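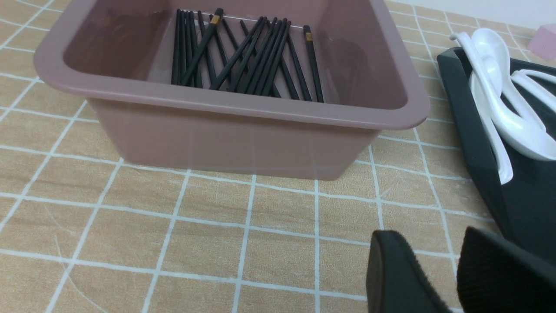 Black chopsticks in a pink plastic basin.

Kastley Kids > Food > At the Table > Chopsticks and Soup Spoons

Menu Topics Ask Us Search

Why do chopsticks and soup spoons go together?

A bowl of noodle soup has two parts: the bits and the broth. Chopsticks pick up the bits. They are no good for broth, so in many Chinese homes and restaurants a spoon is put out as well.

People in China have used chopsticks for more than 2,000 years. The first ones were probably for cooking — long sticks kept fingers away from the hot pot.

The spoon has a deep bowl, so it holds a good mouthful of soup. Many are white and made of ceramic, like cups and plates.
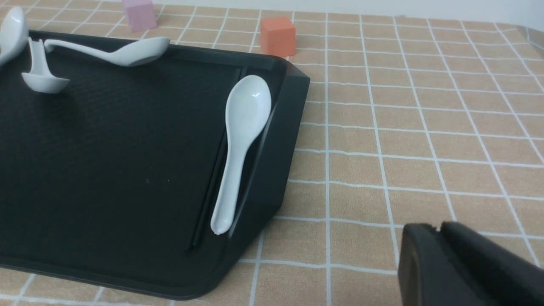 Sorting them out

Chopsticks and spoons are easier to set out if each kind has its own place. You could use a basin for one and a tray for the other. Look for any that have got mixed in and move them across.

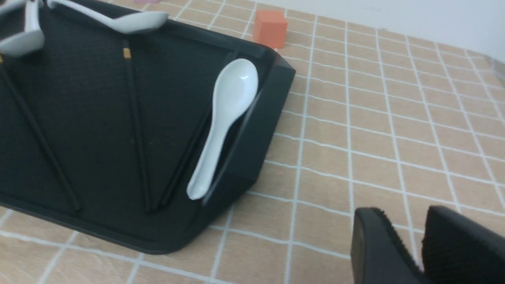 Chopsticks work in twos, so the next job is making pairs. Put two side by side and check they are the same length. Then check the pattern. The middle chopstick on the tray has a small gold band near one end, so its partner should have a gold band too. Lay each pair with the thin ends pointing the same way — those are the ends that touch the food.
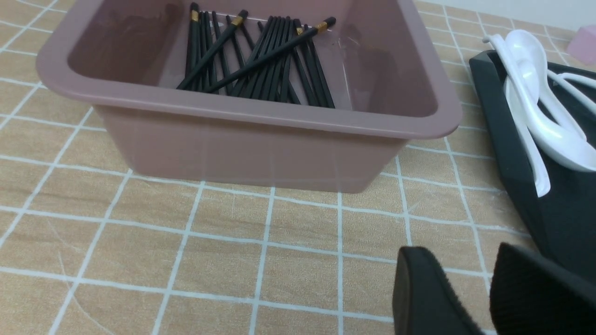

Chopsticks in the basin, spoons on the tray.

Comments

Miroslava Zeman: My class of 7 and 8 year olds liked the pairing game.

Ville Rautiainen: Do the spoons go in the dishwasher?

Allo: Ours do.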